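Does a whole-house surge protector do anything if I already use power strips?
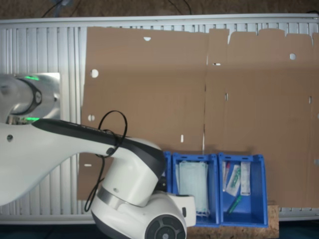
Is it worth paying an electrician to put one in the panel?
Maybe, but get the price in writing first and don't expect it to save you from a direct lightning strike.

The longer version. We moved to the Flalbridge area in July and the guy who came to add an outlet in the garage spent most of the visit selling me on a Teuber unit for the breaker box. He wanted 700 dollars installed. He said our strips were "just extension cords with a light on them." I have four of them, all bought as surge protectors, all with the little light still on. Neighbors say the power blinks a lot in storm season. I've lost one garage door opener in my life and I'm not even sure a surge did it. What am I paying for?

Posted by grulier_gus

oldfusebox
The panel unit catches the big stuff coming in from the street before it spreads through the house wiring. The strips clean up what's left at the outlet. They do different jobs and the usual advice is to have both. It also covers things you can't plug into a strip, like the furnace board, the oven and the dishwasher, and those are the repairs that hurt.

That said, 700 sounds steep to me for a simple install with a free slot in the panel. Get a second quote and ask for parts and labor on separate lines. If he won't split them, I'd wonder why. And read the "connected equipment warranty" before you let it sway you. I read mine, and I have serious doubts anyone collects on it. You need receipts for everything and proof that the unit was installed to their liking.

Check how old your strips are too. The protective part wears down over the years. A light labeled "protected" is supposed to go out when it's spent, but plenty of strips only have a light that tells you the switch is on.

sudurura_sue
dont bother, ive been in my house 19 years with nothing and everything works fine. its a racket

panel_skeptic12
Lucky for 19 years is still lucky, but I get the attitude. I'd want to know what "blinks" means before spending anything. A quick dropout isn't the same as a surge, and a protector won't keep your clocks from resetting. If the lights get brighter in one room while they dim in another, call the power company and an electrician right away. That can be a loose neutral, and no gadget in the panel fixes it.

Mine cost 571 all in, with an awkward panel behind a water heater. Can't tell you if it has ever done a thing. The light is green, so I guess it's ready.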